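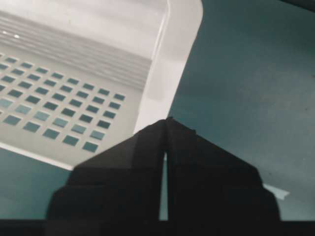 NOTA DE PRENSA

Florko presenta Jurkier, su nueva bandeja blanca de plástico para ordenar piezas pequeñas

Noviembre. Para difusión inmediata.

Florko amplía su catálogo de orden para taller y mesa de trabajo con Jurkier. Bandeja de plástico blanco, fondo plano, una banda de acanaladuras poco profundas en la parte superior y, debajo, una cuadrícula de celdas pequeñas y oscuras. Pensada para quien trabaja con tornillería menuda, cuentas, botones, recambios de relojería.

El proyecto sale del taller Clanulside, donde se han probado 12 versiones en siete meses. Cambió casi todo: la altura del lateral, la separación entre celdas, el acabado. El lateral en pendiente se quedó desde el primer modelo. Las acanaladuras llegaron mas tarde, a petición de los montadores, que querían un sitio donde dejar las pinzas y los lápices sin que rodaran hasta el suelo.

«Buscábamos una bandeja que se pudiera dejar en la mesa toda la jornada y no estorbara», explica Melina Xenos, responsable de diseño de Florko. «El blanco ayuda mucho con las piezas oscuras. Se ven enseguida».

La fabricación corre a cargo de Courtois, con una primera tirada de 100 unidades. De ellas, 80 van a talleres y escuelas de oficios que ya la habían reservado; el resto, a venta directa. Aurélien Courtois, director de la empresa, confirma que habrá segunda tirada si la demanda acompaña -- fecha todavía por cerrar.

Limpieza: paño húmedo y jabón neutro. Nada de disolventes. Para las ranuras, un cepillo blando.

Las muestras para prensa se pueden pedir ya al departamento de comunicación de Florko. Tambien visitas al taller Clanulside, solo por la mañana y con aviso previo. Precio de venta: se comunicará junto con la apertura de pedidos.

Contacto de prensa: Melina Xenos, Florko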